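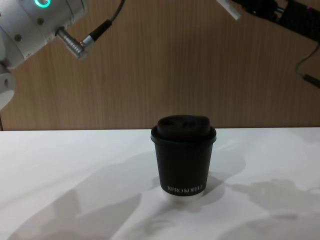
Green ring, upper left.

Home / Notebook / Stock / Log in

July, Odport workshop notebook

Third go at the sourdough crackers for the Grenton food fair, and I'm finally getting somewhere! Batch one was 100 g of rye to 833 g of white and it tasted like a cardboard box (sorry, everyone who tried it). This morning I doubled the rye, kept the same old starter, and rolled it a lot thinner – the pasta roller on setting 2 does it nicely if you flour the sheet first.

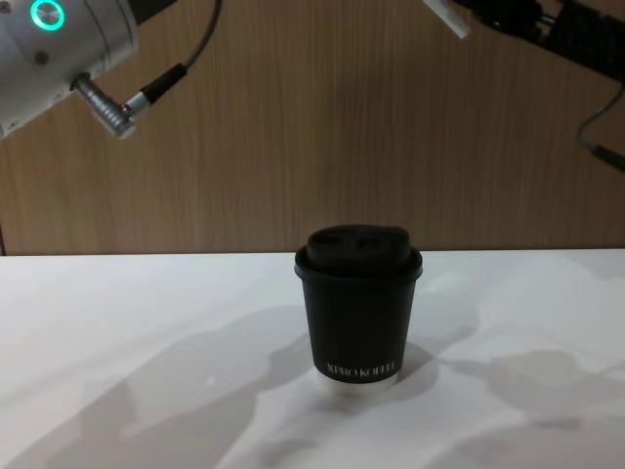 Black cup with its lid on, white tabletop.

Salt is still bugging me. Flaky stuff slides off in the oven and fine salt makes the whole thing taste flat, so next time I'm brushing on a little oil and pressing the flakes in with my palm. The Virk seed mix went on well, but the fennel takes over by the second bite.

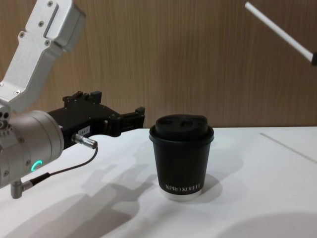
Wrist joint and black gripper, from the left.

Tray two browned at the back left corner again. I turned it halfway, same thing, so I think that oven just runs hot back there. Hikard wants 2000 crackers bagged for the fair and I'd love to know the shelf life before I say yes – one bag is
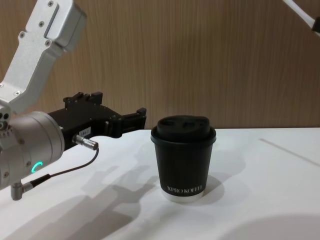
sitting open on the shelf and one is sealed, and I'll try both again after lunch tomorrow. If you're hungry, eat from the blue tin, please, not the bags!

Recent entries
Rye crackers, batch two
Feeding the starter in hot weather
Bag sealer settings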